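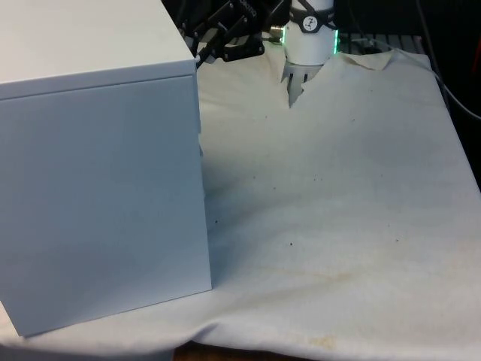 White cloth with the box standing on it.

How to smooth a table cloth without removing the box

Pinch the cloth near the box and lift it a little. Do not pull hard.

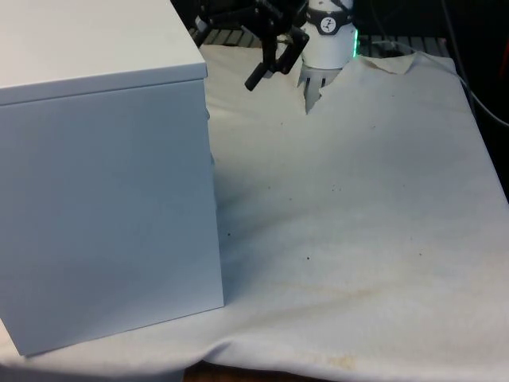
Then let it fall and stroke the wrinkles towards the table edge. Mine is a Trustex, 200 cm long.

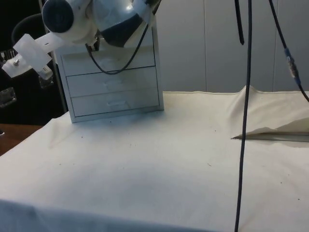 Crumbs come last. Use a soft brush. If you have small dark specks near a cabinet with drawers, brush away from it.

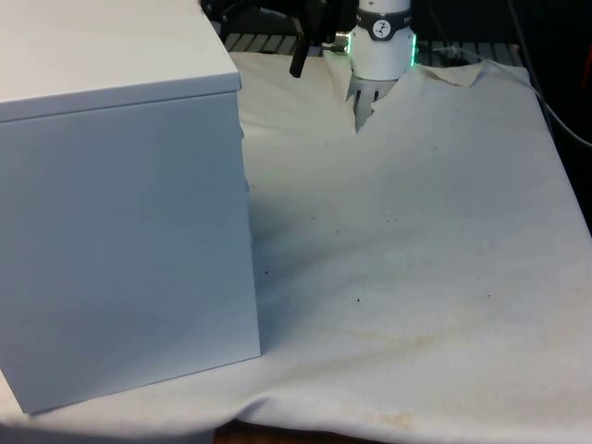
Marín writes that a heavy cotton needs 2 or even 4 lifts before it lies flat.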